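Ticket 3578: planner stalls over the round table
2 min read
October, by Rebecca Marras

So the Nokard planner hung again at 4 p.m., arm over the table, and the log just filled up with "no valid grasp." I bumped the sample limit to 500 (no change!), then rolled Flurken back to build 27 and it planned fine. The new build pads every collision box by 30 mm, so things standing close together get merged into one big lump.
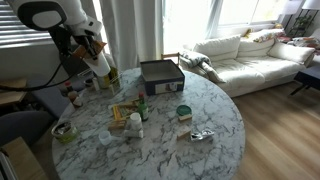 Can I set the padding per object?
Only from build 27 back; newer ones read a single global value.

I've set ours to 5 mm for now and left the ticket open.

Comments
karagiannis: Same here, 5 mm fixed it.
kornness_dev: Could you attach the config?
Rebecca: Done, it's in the ticket folder!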